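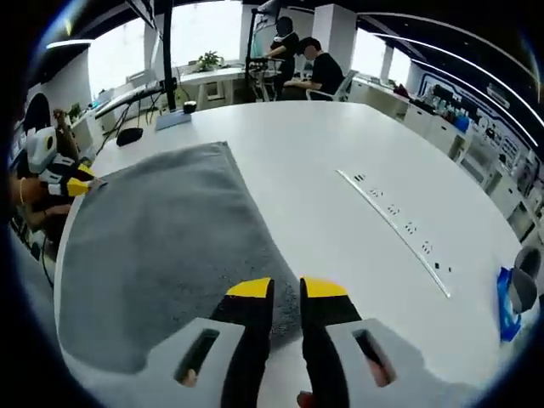 L. Keskinen
Research Associate, Textile Care Group, Jollodbridge

Research > Papers > Household Textiles > Section 4

We use cookies to remember your reading settings. Accept | Manage choices

4. Laying Out and Flattening

4.1 Work surface

Most published work on towel folding assumes a rectangular table with nothing on it. Few people fold towels on a table like that. At home the job is done on a bed, a kitchen counter or the end of a dining table, and whatever else is on the surface stays there. We wanted a layout stage that could cope with this, so the trials at Jollodbridge used furniture already in the building.

The table in Figure 4 is broad, white and glossy, with a curved edge. A silver strip with power outlets is set into the top and runs at an angle across the right half. The towel goes on the left half, clear of the strip. In early trials at Givton the towel was laid across a similar strip, and the raised trim left a line in the cloth that coders kept marking as a crease. Those trials were dropped from the set.

A curved edge has one practical effect. People tend to line up the near hem of a towel with the edge of the table, and on a straight edge this gives a fairly square start. On a curved edge the hem has nothing to follow. Participants who tried to follow it anyway pulled the corners out of square and had to start again. We therefore asked for the near hem to be laid straight by eye and checked against the side hems.

Figure 4. Gray towel at the layout stage, spread flat on the left half of the table. The far edge is bunched into a raised fold and a smaller area of the cloth is crumpled.

4.2 What counts as flat

A towel was scored as flat when all four corners were open and no part of the cloth lay over another part. Surface texture was ignored. Terry cloth and other soft weaves never look fully smooth, and a speckled towel like the one in Figure 4 can hide a shallow wrinkle altogether. Coders were told to look at the outline first and the middle second.

Under this rule the towel in Figure 4 does not pass. Most of it lies flat, but the raised fold along the far edge shortens the cloth in that direction. If the towel were folded in half from this state, the two hems would not meet. The crumpled patch matters less. Small crumples inside the outline can often be smoothed by hand during the first fold, while a bunched edge has to be drawn out before it.

We scored 325 layouts in total. Of these, 200 were scored as flat on the first attempt. In 40 of the others the only fault was a bunched far edge, and this was the most common single fault. The far edge is the hardest to reach from a seated position. Seated participants usually worked from the near corners and pushed the cloth away from themselves, which moves slack toward the far side.

4.3 Glare and color

Glossy white tops reflect windows, and the room used at Jollodbridge has a row of large ones. Gray cloth stood out well enough against the table for the outline to be coded in bright light. White towels did not, and nine layouts with white towels were removed because the coders could not agree on where the hem was. The Plavdale sheets used in Section 5 have a dark border and were not affected.

Related papers
Sorting mixed laundry on narrow counters
Crease recovery in soft cotton weaves
Fitted sheets: corner finding by hand
Folding habits in shared homes, Part 2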